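Rondness Reading Log

Data card and notes for people using the files
Last revised in May

Rondness is a log of what six book clubs in Stinenard read and what their members said about it. It covers novels and short story collections. Each row is one person's note on one book. The files are plain CSV and open in any spreadsheet. 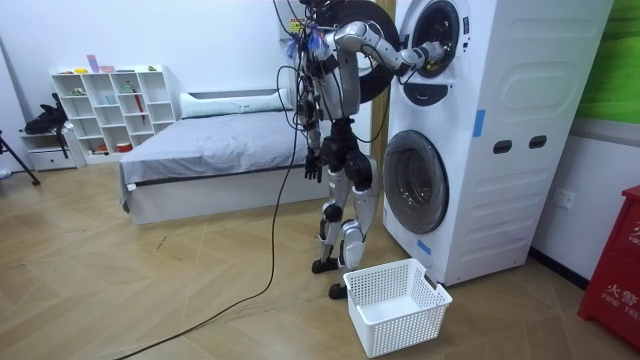
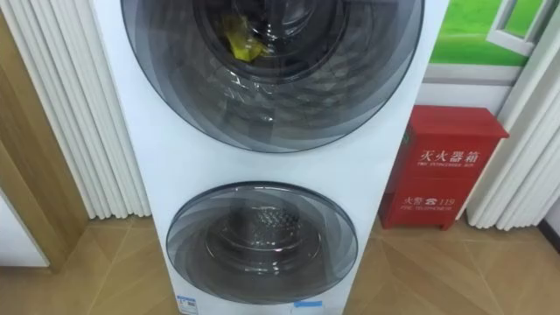
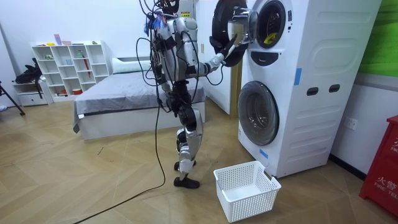

Ryan Dawber wrote in to ask why a book he gave up on at page 80 still has a rating next to his initials. He said he never rated it, he only told the group he would have given it a two if he had gone on. His point was fair and the row has been changed. The rating is now blank and the remark is in the note column. If you used the earlier files, see "Unfinished books" further down.

What is in the files

notes.csv: 1384 rows, one per note
books.csv: 336 rows, one per book
clubs.csv: 6 rows, one per club
changes.txt: what was fixed and when

Columns in notes.csv

note_id: a number. Numbers are never reused, so there are gaps.
book_id: matches books.csv.
club_id: matches clubs.csv.
reader: initials, or a short code if the reader asked for one.
month_read: year and month of the meeting. The month the person finished the book was not recorded.
finished: yes, no, or blank.
rating: 1 to 5, whole numbers only. Blank means no rating was given.
format: paper, ebook, audio, mixed, or blank.
note: free text, up to 600 characters.

Columns in books.csv

book_id
title
author
first_published: year only. For translations this is the year of the original, with the year of the translation in the next column.
translation_year
series: name of the series, if any.
series_number: position by publication order. Where the story order is different we did not try to record it.
pages: taken from the copy the club used. Other editions will differ.

Columns in clubs.csv

club_id
club_name
meets_in: home, library, cafe, or online
started: year
picks_by: vote, turn, or host

How the notes were collected

Four of the clubs keep a notebook that goes around the table near the end of a meeting. Members write a few lines if they feel like it. The other two clubs use a shared page online. Herman Lumbantobing typed up the notebooks and Izzati Osman checked the typing against the originals. The online pages were exported with Trasis and cleaned by hand.

Spelling was left alone unless it made a word unreadable. Character names are spelled in several ways and that was left alone too. If you search for a character, try more than one spelling. Audio listeners in particular spell names as they heard them.

Notes longer than 600 characters were cut at the last full sentence before the limit. Cut notes end with three dots in square brackets. The full text is kept on paper only.

Unfinished books

This is the part that causes the most trouble. Clubs have different habits. The Yeoh club does not let members rate a book they did not finish. The others do, or never thought about it. When the notebooks were first typed, a remark like "maybe a two" was entered as a rating of 2. From the current version on, a rating is entered only when the reader wrote down a plain number as their rating. Everything else stays in the note.

That means average ratings went up a little for long books. Nothing changed about the books. Please don't compare averages from the old files with averages from the new ones.

A blank in the finished column does not mean no. It means the note doesn't say.

Rereads

If a reader had read the book before and said so, the word "reread" is at the start of the note. There is no separate column for it. Dimas Pelupessy has asked for one and it may come with the next version, but someone has to go back through the notebooks first, and the older ones are in pencil.

A few books were picked twice by the same club, years apart. These have one book_id and two sets of notes. Use month_read to separate them.

Series

Clubs mostly pick the first book in a series and stop there. Later books turn up when a member liked the first one enough to push for it, so ratings for second and third books come from people who already wanted more. Keep that in mind before saying that sequels do better than first books. In this log they do, and that is probably the reason.

One club read a mystery series starting with the fourth book by mistake. The notes from that meeting are confused, and they are kept as written.

What the log can be used for

It works well for looking at how ordinary readers talk about a book after talking about it with others. People mention endings a lot. They mention covers more than we expected, and narrators even more — anyone interested in audiobooks should filter on format and read those notes first.

It has been used for a small word list of terms readers use for pace (slow, dragged, flew by, couldn't get into it). Tahsin Rathnayake put that together and the list can be had on request.

What it should not be used for

It is not a sample of readers in general. The members are mostly people who have been in the same club for years and who know one another's taste. Some are polite about a book when the person who picked it is sitting across from them. Ratings in the clubs that pick by turn are higher than in the clubs that pick by vote, and we think politeness is part of it.

It should not be used to rank authors. Many authors have one book in the log and three or four notes on it.

Please don't try to match initials to people. Stinenard is not a big place.

Spoilers

The notes give away endings all the time and are not marked. If you plan to read something from books.csv, sort by book_id and skip those rows.

Known problems

Page counts are missing for most ebooks.
One club changed its name. Both names point to the same club_id, and only the new one is in clubs.csv.
Short story collections sometimes have a note about a single story. The story title is in the note if the reader gave it.
Some notes refer to the one before them in the notebook ("same as above, but I liked the sister"). Rows are kept in notebook order so these can be followed. Sorting by reader breaks them.
Month_read is wrong for a run of notes from the cafe club, which wrote the month of the next meeting. We fixed the ones we could find.
Two readers in the online club share initials. They were given the codes J1 and J2.

Permission

Every reader whose notes appear agreed to have them shared. Notes from people who could not be reached were left out. A reader can have a note removed at any time by telling their club, and the removal shows up in the next version. If you keep a copy, please update it when a new one comes out.

You may use the files for teaching, research, or your own interest. Quoting short notes is fine. Don't print a whole club's notes without asking that club.

Sending corrections

Give the note_id and say what is wrong. Corrections from the reader who wrote the note are always accepted. Corrections from other members are checked against the notebook. Disagreements about what was said at a meeting are left out, since the log is only of what people wrote down.

Izzati Osman handles corrections for the notebooks and Dimas Pelupessy for the online pages. Replies are slow in summer.

Planned for the next version

A reread column, if the notebooks can be gone through
Full text of the cut notes, where the reader agrees
Page counts for ebooks, or else dropping the pages column for them
A seventh club has asked to join. It reads only poetry, so the rating column may have to be optional for it.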